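Glassware week: Dorota Urbańczyk on grippers, cables and the amber ones

Dorota Urbańczyk is eating a sandwich over a keyboard when I get to Hirnent, and she does not stop. "Talk while I chew," she says. "I have to be back on the bench at 3."

She runs gripper trials there. Small team, one long room, a lot of aluminum rail. The current job is comparing two sets of parallel fingers on drinking glasses, for a customer called Makowska that packs table sets and is tired of doing it by hand. Clear-ish stuff, tinted. The kind of object depth cameras hate.

"Everyone starts with blocks," she says. "Blocks are lovely. You get a great number on blocks and then somebody hands you a tumbler and the number goes in the trash."

How bad? She pulls up a sheet. 448 grasps logged so far, split between the Esteo fingers (stiff, flat pads) and the Trultumora ones, which are softer and flex a bit at the tip. She won't give me the split by result. Not finished, she says, and she has been burned before by people quoting half a table.

What she will say is that the two fail differently. "The stiff ones, when they miss, they miss big. Pad lands on the rim, glass tips, it takes its neighbor with it. The soft ones get hold of more things but then you get slip on the lift. Slow slip. You're watching it go down and your thinking, okay, okay, no."

Ribbed glasses are easier to hold, in her view, and harder to see. Smooth ones the other way round. She has opinions on color too. Amber is fine. Pale blue and teal are the worst for her, particularly against the flowered panels.

The panels get a long answer. Blue grid, big flowers, marble print on the table — all of it is there on purpose. "Plain gray backdrop, the vision looks brilliant. Then you go to a real kitchen or a real packing room and there's wallpaper. So we make it ugly early." She likes the flowers, for the record. Irena Kwiatkowski, who does the controllers, does not.

We walk over to the booth. Tray on the table, glasses crowded in together, two white arms bolted to the front rail. Both wrists carry black grippers and trailing cable. It's tighter in there than I expected.

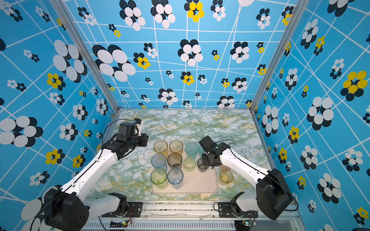
Two arms, one tray

Why two arms for a job one could do? Dorota shrugs at this. "Clearing is quicker with two. Also they get in each others way, and I want to know how much." The neighbor problem, she calls it. An arm reaching over a tray blocks the view of whatever is behind it, so a glass the planner could see a moment ago is now half a glass. Or gone.

Irena wanders in at this point with coffee and joins in without being asked. Her fix was to make the controller hold on to the last good position for a short time when something gets covered. It works until a glass gets nudged while it's hidden. "Then it is very confident and very wrong," she says.

They tried longer hold times. Tried shorter. Went back to the first setting.

And the cameras? Wrist view helps close up, both agree on that. They don't agree on how much. Irena would put the money into a better fixed view and leave the wrist alone. Dorota wants the wrist view for the last stretch, where the fingers go down between two rims and there is hardly any room. "From the side you're guessing. Sorry, you are."

Cables come up twice. Dorota has rerouted hers 5 times. Leave too little slack and it tugs when the wrist rolls, too much and the loop drags on something. She'd like a gripper maker, any gripper maker, to think about where the plug goes.

If she had to choose fingers today? Long pause, rest of the sandwich.

"Soft ones for the tray. Stiff ones for anything standing by itself." Which means a tool change, which Makowska doesn't want to pay for. Irena thinks a firmer pad on the soft fingers would get most of the way there and has ordered 8 to try. They come in July.

It's nearly 3. Dorota is already pulling her chair over to the booth and asking who moved her notebook.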